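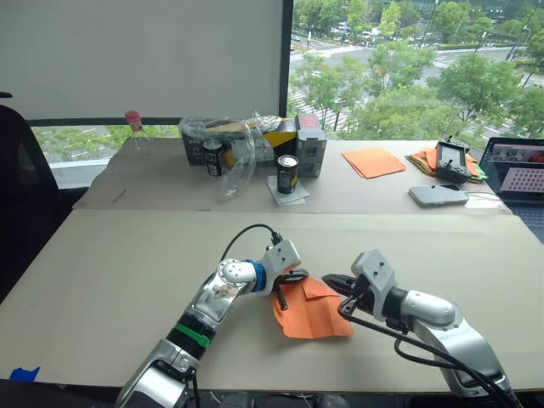
An orange cloth on the beige work table, with the second table behind.

Wycliffe Ndung'u has folded cloth for a living, on and off, for most of his adult life. He started in the back of a hotel laundry, moved to a linen rental firm called Verkell, and now runs the finishing room at Zidunau, a small company that supplies napkins and table squares to restaurants and caterers. He keeps 3000 squares in stock. Most of them are white. The orange ones are his favorites and also the ones that give him the most trouble.

"Orange shows every crease," he says. "On white you can get away with a lot. With orange, if you put the fold in the wrong place, everyone at the table can see where you changed your mind."

We talked for most of a morning in June, at a table with a stack of squares between us. He kept working while he answered.

I asked him where a beginner should start. He shook one of the squares out and let it drop on the table in a heap.

"Start with it like this. People always want to practice on one that is already flat. When does it ever come to you flat? First you find a corner. Then you find the corner next to it. Don't go for the opposite one, you'll only twist it." He had both corners up within a couple of seconds and laid the cloth down again, open. "After that it's easy. The finding is the job."

He is particular about tables. The one he likes is wide, light in color and has nothing on it except the cloth. Everything else goes to a second table behind, where it may pile up as it likes. I asked what usually ends up there.

"Drinks. Water bottles, cans, whatever people brought in with them. Bags, boxes, a storage unit with little drawers. I don't mind it. At Verkell they had a rule that you couldn't have a drink in the room at all, and people just hid them under the bench and kicked them over. I would take a messy back table over that."

His one firm rule for the back table is that finished squares stay at one end and drinks stay at the other. He lost 38 napkins to a can of cola in his second year at Verkell and still sounds annoyed about it.

The fold he teaches is plain. The cloth goes in half, edge to edge, then in half again the other way, so it comes out as a smaller square. He smooths it with the side of the hand, from the fold outward. He doesn't press down with the fingertips, which he says leave small dents in heavier cotton.

"Two folds. Some places want three, some want a rectangle. Lorken wants a rectangle with the hem on the inside, so they get a rectangle." Lorken is a catering company and his largest customer. It takes its squares in bundles of 70.

Does he ever get bored? He thought about this for a while.

"I did when I was young. I used to race. My best was nine in a minute, and they looked terrible. Now I listen to the radio and I go at one speed. The woman who trained me, Mrs. Cho, went at one speed all day and finished before all of us."

Mrs. Cho also taught him what to do with a square that will not lie straight. Cotton pulls out of shape in the wash, and a square that was cut true can come back with one side longer than the other. He held one up by two corners to show me the lower edge hanging at a slant.

"You can tug it, corner to corner, the long way. That fixes most of them. If it doesn't, fold it so the bad edge is inside and put it in the middle of the bundle. If it's really bad, it's a cleaning rag."

At home, he admits, he doesn't fold much. His dish towels go into the drawer in a ball. His daughter folds hers in thirds and he has given up arguing with her about it.

By the time we finished, the stack had moved from his left side to his right. He squared up the edges with both hands, tied the bundle and went to look for his coffee.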